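# Nineteen Tries at a Cabinet

My left hand learned to drive a robot before my right hand did, and I still can't explain it. I'm hopelessly right-handed. But there I was at Brurmont one morning in March, a controller in each fist, steering two arms around a simulated workshop, and the left one was behaving beautifully while the right one kept wandering off like a bored dog.

The job was to reach in behind a big gray cabinet on a workbench. Easy, right? You do it at home without looking. On a screen you lose your sense of depth, and you grip the controllers way too hard (my forearms ached until dinner!).

Brurmont's training program is called Gemitz, and what it wants from people like me is demonstrations. You do the task, it records every joint of both arms, and later a model studies the recordings. A full set for one task is 490 runs. I managed 33 before lunch, and 19 of those were good enough to keep, so I was feeling pretty smug until I heard that the regulars get through 199 in a day.

The trick, if there is one, is to slow down near the cabinet and stop fussing. I'm a fusser. I'd get the gripper close, back it out, nudge it in again, and all that dithering goes into the recording too.

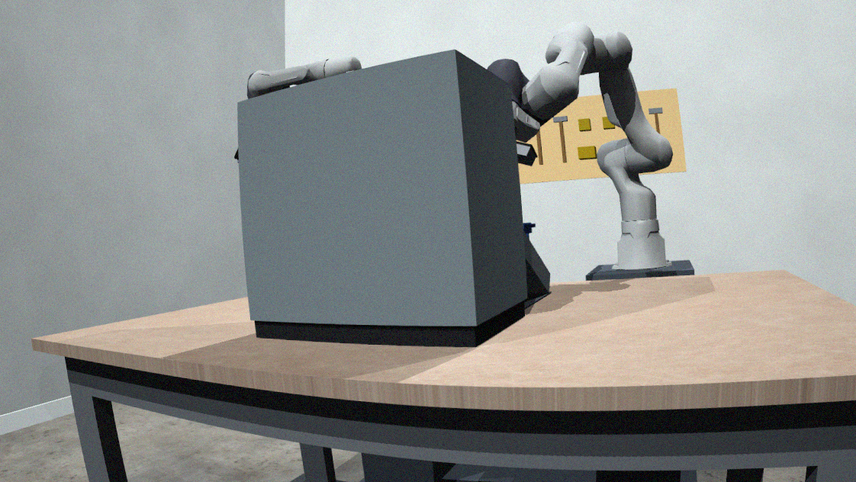

Does the robot just copy whatever you did? It learns a pattern from lots of runs, so one shaky demonstration won't ruin it, but a habit you repeat every time will probably show up in how it moves.

I thought about that on the drive home. Somewhere in Gemitz there's a bit of my dithering now, saved with the good runs. They've asked me back to try the same task with the cabinet moved over, and I've been practicing with my right hand on the TV remote.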